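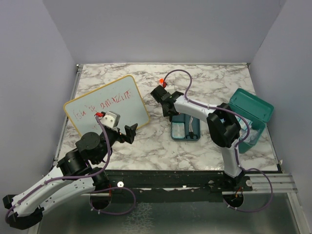

Fig. 4. Demonstration table with both arms mounted, whiteboard at left, open container near the centre.

Section 4: Setting up for an open day

4.1 Scope

Use this section when the Votau twin-arm table is to be shown to visitors. It assumes that the table has been assembled and that both arms have passed the start-up check in section 2. For routine bench work, follow section 3.

4.2 Before the doors open

1. Switch off the arm supply at the wall. Wait until the status lamp on the Didano control unit goes out.

2. Inspect the purple cable on each arm from the red connector at the wrist down to the base. Replace any missing white tie. The cable must lie along the link and must still allow the joints their full travel.

3. Check the slack cable in front of each base. The loop should hang freely and must not be caught under the rail when the arm turns.

4. Wipe the marble-patterned top with a dry cloth. Do not use spray cleaner near the openings below the bases, where thin wires are exposed.

5. Lay the whiteboard on the left half of the table. It need not be square to the edge.

6. Place the dark blue container slightly right of centre. Put the items to be handled in its compartments.

7. Set the teal-green box on the right with its lid folded fully back. Confirm that the elbow of the right arm clears it.

8. Restore the supply and load programme 404. If the control unit shows code 339, one of the wrist cameras has not been found. Switch off, reseat the red connector and repeat this step.

CAUTION: The elbow of the left arm can hang beyond the front of the table. Keep visitors behind the floor line at all times while the supply is on.

4.3 Running the demonstration

1. Announce that the arms are about to move.

2. Press START. The left arm works at the whiteboard and the right arm at the container. Each cycle lasts 4 minutes.

3. Keep one hand near the stop button until the cycle ends.

4. Allow 2 minutes between cycles. Return all items to their places during this pause, with the arms on HOLD.

Note: The side and back panels are screens only. They are not guards and will not stop a moving arm.

Note: At the Fustville site the lights above the table are to be left on during the demonstration. Changes in light may upset the wrist cameras.

4.4 Closing down

Send both arms to the rest position before switching off. An arm left raised may drop when power is removed. Empty the container, close the box and enter the number of cycles in the Samarakoon log sheet.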